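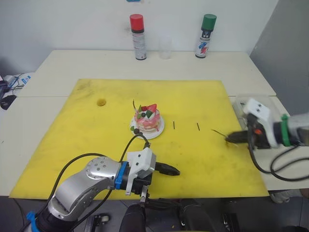 Trailers that show the ending

Grokby
I watched the trailer for Pristora in December and then the film. The last shot of the trailer is the last shot of the film. Why do they do this?

vutville452
The studio wants full seats. Most people forget a trailer after a week.

Grokby
I did not forget it -- I waited two hours for that boat.

Iyer
I disagree with both of you. The boat is not the ending, the letter is.

vutville452
The letter is in the second trailer, at the 8 second mark.

Iyer
Then I am glad I saw only the first.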